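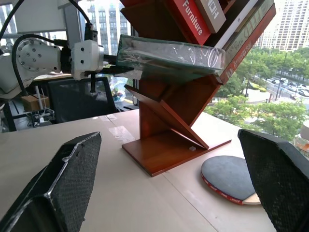

Fig. 1. Tree-style bookshelf with angled shelves, books on its upper shelves.

Reading Product Claims
Notes for week 2, Ro-un Ki

Last week we went through the Garside catalogue and most of you took its numbers at face value. Please stop doing that. A number in a catalogue was put there by someone who wants to sell you a shelf.

Load ratings
Garside says its tall unit "holds up to 200 books". Which books? Paperbacks and atlases don't weigh the same, and the page gives no weight at all. "Up to" also covers every smaller number, including none. A rating worth having gives a load per shelf, how it was spread, and how long it was left there. I have yet to find all of that in one catalogue.

Surveys
The Bruvley leaflet claims 82 per cent of owners "would buy again". The small print gives 297 replies, all from people who had signed up to the Bruvley newsletter. Anyone who sent theirs back to the shop probably didn't sign up. You can do the sum correctly and still learn very little from it.

"Tested"
Cimer prints this word on every page. Tested by whom, against what, and did it pass? Brunix at least names a test, though it is the firm's own and I couldn't get a copy. I asked in October and had a polite reply about the colour range.

Leaning and slanted shelves
Often sold as "space-saving". Compare the floor area with that of a plain upright case holding the same books before you agree. Some may well save space. I'd like to see the sum.

For next time
Bring one page from any furniture catalogue. Underline each claim that could be checked, and write beside it what you would need to know. Adjectives don't count. Half a page is plenty.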